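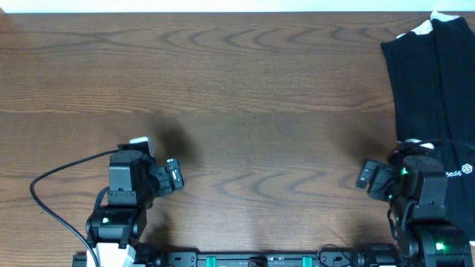
Flekmont 双臂桌面示教套件
型号：FM-27
供应：Hudico
状态：现货，七月起发货的批次使用新版底部导轨

产品概述

Flekmont FM-27 是一套装在桌面上的双臂设备，用来录制由人示范的操作。操作者握住一对主动臂完成动作，桌面上的一对从动臂实时跟随，控制软件同时保存关节角度、夹爪开合和各路相机的画面。录好的数据可以直接回放，也可以导出后用于训练模仿学习策略。

整套设备按单人使用设计。一名操作者坐在桌前，左右手各控制一只臂，脚踏开关负责开始、结束和作废一段录制。两只从动臂共用一根黑色导轨，夹爪朝向桌面中间，中间的区域就是主要工作区。常见的用途有叠衣物、双手传递、拉开袋口、把物品放进盒子等需要两只手配合的任务。

示教方式

套件支持两种示教方式，在软件首页切换，不需要改接线。

主从遥操作：主动臂与从动臂的关节一一对应，操作者的动作按关节映射到从动臂。主动臂的夹爪位置换成了扳机式手柄，食指扣下，从动臂夹爪闭合，松开则张开。默认一比一映射，可以单独调低夹爪的最大力矩，处理薄布料时建议调低。

手扶示教：从动臂切换到重力补偿状态，操作者直接用手推动从动臂走完动作，软件记录轨迹。这种方式适合路径简单、对速度没有要求的任务。操作者的手会进入相机视野，如果数据要用于视觉策略训练，请先手扶录一遍轨迹，再由设备自动回放一遍，回放时采集画面。

两种方式录下的数据格式相同，可以放进同一个数据集，每段数据里有一个字段标明来源。

机械与安装

从动臂由舵机模块逐级连接而成，损坏时单个模块可以拆换，所需工具只有随箱的内六角扳手和十字螺丝刀。更换模块后要重新写入编号并做一次零位校准，步骤见说明书第 9 节。

导轨用桌夹固定在桌沿，桌板前沿下方需要留出夹持空间，有抽屉滑轨或金属横梁的桌子请先量好再下单。臂的底座可以在导轨上左右移动，移动后拧紧锁紧螺丝。两臂间距改变以后，旧数据集里的相对位置就对不上了，因此同一个数据集录制期间不要挪动底座。我们的做法是在导轨上做好标记，每天开机前看一眼。

夹爪指尖贴有可更换的接触垫。垫片属于耗材，表面磨亮以后抓布会打滑，应成对更换。备用垫片每包一对，可单独购买。

线缆从臂的外侧走。靠近腕部的一段必须留出余量，让线形成一个松弛的弯，夹爪转到极限位置时也不应绷直。线扎得太紧是售后最常遇到的问题，表现为录制中途某个关节突然掉线，重新上电又恢复正常。

相机

标准配置包含一台俯视相机和一副立柱支架，相机架在操作者一侧，向下看整个工作区。两只腕部相机为选配。所有相机的时间戳由控制盒统一打上。

相机的位置比分辨率更值得花时间。安装时请让两只夹爪在最常用的姿态下都完整出现在画面里，并在桌面远端留出放置物品的余地。桌面反光强的话可以铺一块哑光桌布，木纹桌面一般可以直接使用，但录制和部署时应保持一致。灯光同理，靠窗的工位上午和下午的阴影差别很大，条件允许请拉上窗帘，用固定灯。

录制流程

第一次使用建议按下面的顺序操作。

1. 接好电源和控制盒，打开软件，确认所有关节在线。
2. 把主动臂和从动臂都摆到起始姿态，点击“对齐”。两边角度差过大时软件会拒绝启动跟随，把主动臂挪近一些再试。
3. 新建任务，填写任务名称和一句文字描述。描述会写进每一段数据。
4. 踩一下脚踏，开始录制。完成动作后再踩一下结束。
5. 动作做坏了，长踩脚踏作废这一段，编号自动回退。
6. 把物品恢复到起始状态，录下一段。

每录完 13 段，软件会弹出一次检查提示，显示最近几段的关节曲线和缩略画面。这个间隔可以在设置里修改，也可以关闭。

关于录多少段，没有统一的答案。Hudico 应用工程师 Gerrit Visser 在内部测试中用一件黑色针织上衣录制对折任务，一共保留了 937 段。他给出的经验是，前期把衣物摆放位置的变化范围定小，等策略在小范围内稳定以后再放宽，比一开始就随意摆放省时间。深色衣物在画面里褶皱不明显，需要补光，或者挑一件里衬颜色不同的，方便看清领口和袖口翻到了哪一面。

软件与数据

控制软件随设备提供，安装在用户自己的电脑上，录制过程不需要联网。每段数据保存为一个独立文件夹，内含各相机视频、关节数据表和任务信息。导出工具可以转换为几种常用的模仿学习数据格式，也提供 Python 读取接口，附带示例脚本。

回放功能可以按原速或慢速执行任意一段。首次回放请使用慢速，并把桌上的物品摆回录制时的位置。回放只重复关节轨迹，不会根据画面修正，物品偏了夹爪照样会按原路走。

训练部分不包含在套件里。已有训练环境的用户可以把策略输出接到控制接口上，由从动臂执行，主动臂此时作为接管装置使用：操作者踩住脚踏即可随时接手，接手期间的动作单独标记，之后可以挑出来加入训练集。

装箱清单

从动臂两只（左、右各一）
主动臂两只，带扳机手柄
底部导轨及桌夹
控制盒与电源
俯视相机与立柱支架
脚踏开关
备用接触垫一包
线缆、扎带、工具
纸质快速安装卡

选配件

腕部相机，单只或成对
加长立柱，适用于较深的桌面
Skululari 软质指套，套在原装夹爪外面，用于抓取易滑物品
Van Wyk 运输箱，内衬按本机型开槽，拆下导轨后可放入全套设备

使用注意

上电前请确认臂的活动范围内没有水杯、显示器和手。断电后从动臂不会自行保持姿态，会在重力作用下落下，关机前应先让它回到休息位。急停按钮在控制盒正面，按下后舵机断开力矩，臂同样会落下，下方不要放易碎物。

舵机长时间举着负载会发热。软件里可以查看每个关节的温度，超过设定值时先提示，再降低力矩。肩部关节通常最先热起来，连续录制时隔一阵让臂回休息位放一会儿。

本产品用于研究、教学和原型开发，不适用于无人看管的生产线。

保修与支持

舵机模块、控制盒和相机保修期内免费更换，接触垫、扎带和脚踏外壳不在保修范围内。自行更换模块不影响其余部分的保修，拆开模块本身除外。

申请售后时请附上软件生成的诊断文件，在“帮助”菜单里导出，同时说明掉线或异常出现时臂处于什么姿态。技术支持由 Thabiso Nkuna 的小组负责，工作日上午九点到下午五点回复。需要安装指导的客户可以预约远程演示，内容包括装夹、校准和完整录制一段数据。

旧版导轨用户

七月以前发货的导轨孔位与新版不同，臂和控制盒通用。需要换用新版导轨的用户可以单独订购，换装后须重新做两臂间距标定，旧数据集建议另存，不要与新数据合并。

订购

整套订购编号 FM-27，教学单位如需多套，请在询价时写明工位数量和桌板厚度。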